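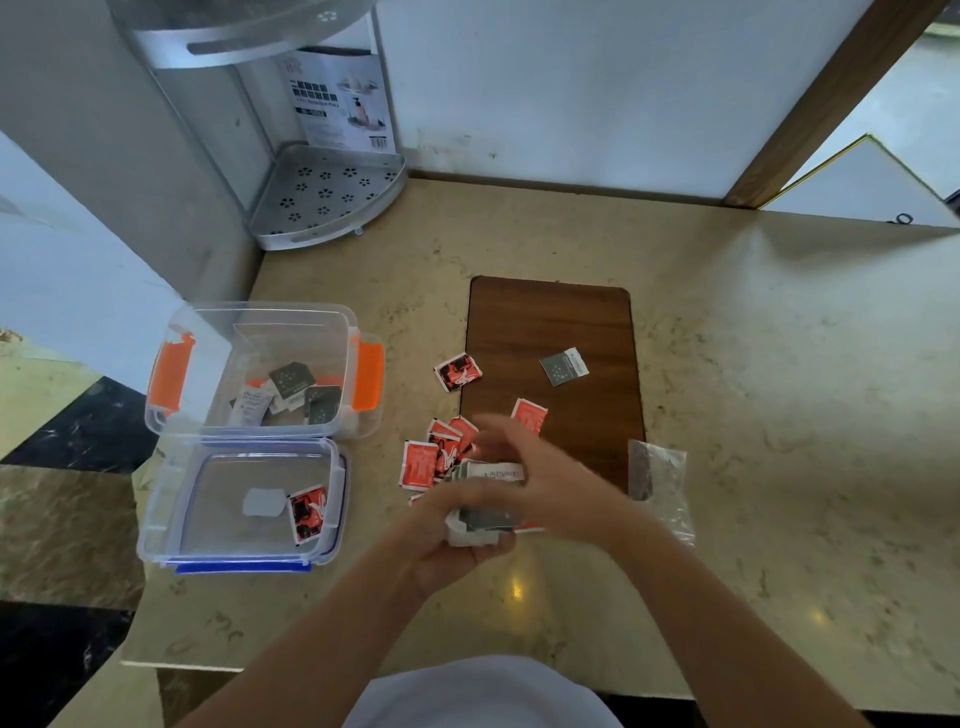 Kitchen & Pantry > Storage and Sorting

Print this thread | E-mail this thread

Packets. How do you lot do it?

leokadia_z
Had the packet tub out on the bench this arvo for its yearly reckoning. Clip-lid container, sachets of every kind, bought and inherited and come home in the bottom of takeaway bags. I tipped the lot onto the big board and made piles by colour, red ones to the left, grey ones back in the tub, and then I sat down and wondered what I was doing with my life.

So: by colour, by what's in them, or by date? My husband votes for the bin. He doesn't get a vote.

nattawutc
By what's in them. Colour is how you end up putting chilli in a coffee.

Hae-won Chae
Colour is fine if the colours mean something in your house. In mine, red is hot, grey is "ask Mum" and white is salt until proven otherwise. Been running on that for years with only one bad custard.

nattawutc
One that you know of.

rikasau_regular
Date. Always date. I did a clean-out last February and found a soup mix older than my marriage. It had gone solid. You could have shingled a shed with it.

Stand them on edge like cards in a library drawer, oldest at the front, and write the month on top in marker if the printing's tiny. Takes one evening.

leokadia_z
An evening! I've got a stack of white and dark grey ones I can barely get a hand around and half of them have the date printed across the crimp, where it's no use to anyone.

Nomvula M.
I'm going to disagree with rikasau_regular, gently. Most of the little sauce and sugar type packets have no date at all once they're out of the outer box. You can't file by something that isn't there. I cut the date panel off the box and drop it in with the packets, held on by a rubber band. Ugly, but it works.

rikasau_regular
If there's no date, it goes. That's the system.

Nomvula M.
That's a system for throwing out perfectly good sugar.

rikasau_regular
Sugar is $2 a kilo, Nomvula.

Nomvula M.
And yet I have never once paid it.

Print this post | E-mail this post

vichien_r
Anyone tried the Hanum divider trays? Mum got me a set from Rurkeo. Four slots, meant to sit inside a tub. Mine is a hair too long so the lid won't clip on one side, and now it's holding pencils.

Hae-won Chae
I have the Bunnag one with the sliding walls. The walls slide whether you want them to or not. An old business card box does the same job for nothing.

nattawutc
Everyone here owns too many packets. I had a count when we moved: 432, and we'd eaten from that drawer maybe twice. Kept 50. Haven't missed the rest.

leokadia_z
432 is a collection, Nattawut. You should've had it insured.

nattawutc
The soy sauce alone could've floated a dinghy.

Hae-won Chae
Before you put anything back, Leokadia, pull the seal out of the lid and wash it on its own. Mine had a ring of old curry powder living under it and everything in the tub smelled of it, tea bags included. Dry it right through or the paper packets go soft.

leokadia_z
Will do the seal. Where I've landed for now: by what's in them, then date where there is one, and Nomvula's rubber band trick for the rest. The colour piles were lovely to look at and I've messed them all up again.

rikasau_regular
And the undated ones?

leokadia_z
In a mug. Behind the kettle. Don't start.

vichien_r
We've got one of those mugs. It's two mugs now.

Nomvula M.
Good. Send me the sugar.

Print this thread | E-mail this thread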